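May
By Divya Pai

Put the timestamps in first. Before the model, before the planner, before anybody opens a slide with the word "policy" on it. I've been saying this at Votley for long enough that people mouth it along with me in meetings, fine, I'll write it down and then I can just send the link.

My claim: most of what gets called a learning problem in two-arm work on soft stuff is a plumbing problem. Clocks, queues, buffers, a config file that somebody edited on the machine and never checked in. We spend our money and our smart people on the model, and the model is sitting on top of a pile of scripts that can't agree what time it is.

Take our worst month. Two arms, a cushion, get hold of it on both sides and fold it over. The policy had been decent. Then it got bad. Grippers closing on air, or closing late and shoving the fabric instead of taking it. Everyone had a theory and every theory was about the network. Not enough data. Wrong data. Wrong image size. Somebody wanted to swap out the whole vision backbone. We retrained, which ate days of compute, and it got a little better on one side and worse on the other, and people nodded at that like it meant something.

It was 120 milliseconds. The wrist streams were being stamped when the frame came out of the decode queue, and the fixed camera was being stamped at capture. So every training sample paired a slightly old close view with a fresh wide view, and how old depended on how busy the machine was that morning. The control loop runs at 100 Hz. Do the division, that's a dozen control steps of disagreement between your eyes and your other eye. And the thing had learned around it! That's what gets me. It had learned the lag of one particular computer, and when we updated a driver and the lag changed, it fell over.

A rigid part forgives that. You're late on a metal bracket, the bracket is still where it was. Fabric is different, it moves when you touch it and keeps moving after, and the edge you wanted rolls under. Late means you're grabbing at a shape that's gone.

So that's one. People tell me ok, that's a bug, you fixed it, bugs happen. Sure. But look at how long it took to find, and why. We had no way to look at both cameras, both arms' joint positions and the commanded positions on one timeline. None. We had videos in one folder, and joint logs in another, and a notebook that lined them up by start time and hoped. The bug had been there to see in every single recording we'd made. It needed a viewer. A boring one, a scrub bar and some plots. Divya's viewer, they call it now, which is unfair to Pisetness because I built it on top of Pisetness in a week and most of the hard parts were already in there.

A week! Against a retrain and a month of arguing.

Next thing. Planning. I like planners, I came up through planners, and I think the current habit of pretending they're dead is silly. Two arms sharing one table need something that knows where the links are. Elbows, cables, the shelf on the side. The learned part is good at where on the fabric to pinch and terrible at remembering it has an elbow. And so what do teams do? They bolt on a safety check at the very end, a yes/no filter on each command, and when it says no the arm just stops dead with a fistfull of cloth. Then that stop gets logged as a policy failure. I have read so many of these. The policy asked for something nearly reasonable, the filter had a collision margin from some other table, the arm froze, failure, add to the pile, collect more demos.

Separate the codes. Please. "Filter refused" is one thing and "grasp missed" is another and "watchdog timed out" is a third and you should never be able to write a report that adds them together. At Hurkport they did this early on and their failure meetings are short. Ours used to run past lunch. You'd sit there watching a video of an arm not moving and guess.

And have the filter return something useful. Nearest allowed pose, slow down factor, anything. A projection onto the safe set is old math, it's in the textbooks, it runs in well under our 10 millisecond tick. I don't understand why yes/no is still the default in so many stacks. I think it's that the person who writes the filter and the person who writes the policy are on different teams and the interface was agreed in a hallway.

Perception now. I'm going to annoy people. Stop building a full state estimate of the cloth. I know, it's beautiful, the mesh drapes over the point cloud and everybody claps. We had one. It was right most of the time when nothing was touching the fabric and useless the moment a gripper went in, and that's the only moment I care about. What the controller wants at contact is small and local. Is there an edge between my fingers. Is it one layer or two. Is it slipping. A wrist camera answers a good part of that, up close, if you let it. So we threw the mesh out of the control loop (kept it for the offline tools, it does make nice plots) and wrote a dumb little classifier that looks at the wrist crop right around the fingertips. It's ugly code. It went in and I haven't had to think about it much.

Then there's the wide camera, whose job in my view is to be boring. Where's the bulk of it, are the arms about to meet, has anything gone off the table. I would not ask it about corners. The grippers are in the way exactly when you'd want to ask.

Kneževič, who reviews my stuff and disagrees with most of it, says I'm hand-designing again and the network should sort out for itself which camera to beleive. Maybe with more data than any of us have. But then he also wants one big end to end log with everything dumped in, and when I ask how he'd find out which camera it had trusted on a bad grasp, there's a pause. If you can't ask your system that question you'll be retraining blind, same as we did. He says attention maps. I've looked at the attention maps. They're pink all over.

Where he has a point: my split costs something. Two small things that each know a part, and a handoff in between, and handoffs are where bugs live. Granted. We've had the local classifier say "got an edge" and the wide tracker say the bulk hadn't moved, and the code had no rule for what to do, so it did whatever came first in the if statement. That's on me. There's a rule now. They disagree, hold position, lift a tiny bit, ask again. Not clever. I'd still take it, a disagreement I can see in the log over one that's averaged away inside a big matrix.

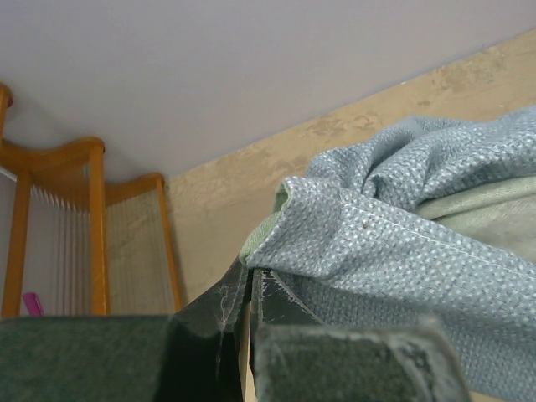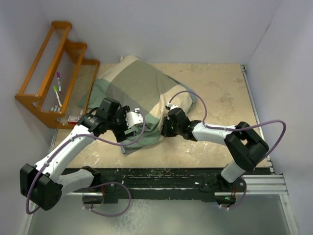 Keep the wide view and the wrist view on one clock and half of my complaints go away. I mean it. Hardware trigger if you can get one, and if you can't, stamp at capture and carry that stamp all the way through, never restamp, never ever "helpfully" restamp in a relay node. Grep your code for it tonight. I found 11 places in ours. Eleven, in a codebase where every one of us would've sworn there were none.

Config too. Everything that can change behavior gets hashed and written in the log header. Camera exposure, gripper force limit, the collision margins, driver version. We lost a good result this spring because it had been run with a force limit that lived in one person's shell history. Couldn't reproduce it, couldn't say it was wrong either. So it sits there in the notes with a question mark next to it.

The pushback I get from managers is that tooling doesn't demo. True. You can't show a visitor a timestamp. They want to see arms fold something, and then whoever got the arms to fold it gets the headcount, and the person who made the replay tool gets thanked in the last line of an email. So the replay tool rots, and the next team writes another one, and theirs restamps. I've watched this at three places. I'd put a real engineer on it full time, senior, with a say in what ships, and I'd do it before hiring the next model person. If you're a small group with money for one or the other I'd say the same.

And yes somebody will write to tell me that the big models will make all of it irrelevant, scale up and the lag washes out. It doesn't wash out, it gets learned. I just told you, ours learned it. A bigger one will learn it better, and then you'll be afraid to touch the driver. Which is a stupid thing to be afraid of, and I know groups that are, with a sticky note on the machine saying do not update.

The Pisetness plugin is on the internal share, the README is out of date, the part on camera offsets is right and the part on install is wrong, ask me. I'm adding the separate failure codes next and after that a check that refuses to start a recording if the clocks have drifted apart. Kneževič wants it to be a warning. It's going to refuse.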